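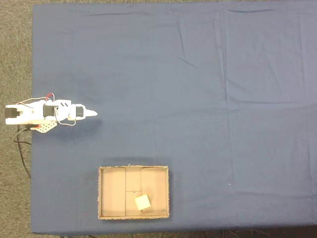
Slate-blue cloth on the big table, fold line still faintly there on the right.

Orkivura Home Sewing and Linens list
Re: Fold lines in large tablecloths
April 14, 2022

On the linens list, a member in Sastura wrote:

> I have just bought a plain tablecloth for our big table and I can't get
> the fold lines out of it. It came folded into a tight little square and
> I've had it on the table for 11 days hoping they would drop out on their
> own. Most have, but the long one hasn't. I don't own an ironing board big
> enough to handle it and I'm nervous about ironing on the table itself.
> Also, does anybody hem theirs shorter so it doesn't get caught by knees?
> Mine hangs down quite a way on the long side.

Hello, and welcome to the list! I read your message over breakfast and had to get up and look at our own table, which has a plain blue cloth on it and very much the same trouble. Ours has one faint line running up and down, a bit to the right of the middle, and then a short, darker crease on the slant that I can't blame on the packaging at all. The rest is just soft wrinkles, and those I have made my peace with.

First, the long line. I would take the cloth off and iron it from the back while it is still a little damp, working on a floor or a bed with a couple of thick towels folded underneath. A board is really more bother than help with anything this size, because the part you have finished slides off and gets crumpled again while you do the next bit. Check the label before you turn up the heat, and try a corner first. If it is one of those Skuvau cloths with the smooth finish, I'd keep the iron on low and put a clean dish towel between it and the fabric. I put a shiny patch on a brown one years ago and it never came out, although a fruit bowl lived on it quite happily after that.

You are right to be nervous about ironing on the table. My mother did it all her life on an old blanket and got away with it, but she had a table that was past caring.

Once the line is out, don't fold the cloth again if you can help it. I roll mine on a cardboard tube from Olszewski Fabrics – they used to give them away at the counter, and in March they still had a bin of them by the door. Ask for one at least as wide as your cloth folded once, and put the tissue on the inside of that one fold so it stays soft.

As for the hem, please live with the drop a while longer before you cut anything! I took 7 inches off one side of a cloth once, and after its first proper wash it sat too short and looked like outgrown pants. If knees are the problem, a few clips under the edge will tell you how a shorter length would look. A plain color also shows a crooked hem much more than a print does, so measure up from the floor and not from the old edge, especially over carpet.

Do write back and tell us what fiber it is. If it's linen I have a good deal more to say, I'm afraid, and most of it involves a spray bottle.

Warm wishes from Orkivura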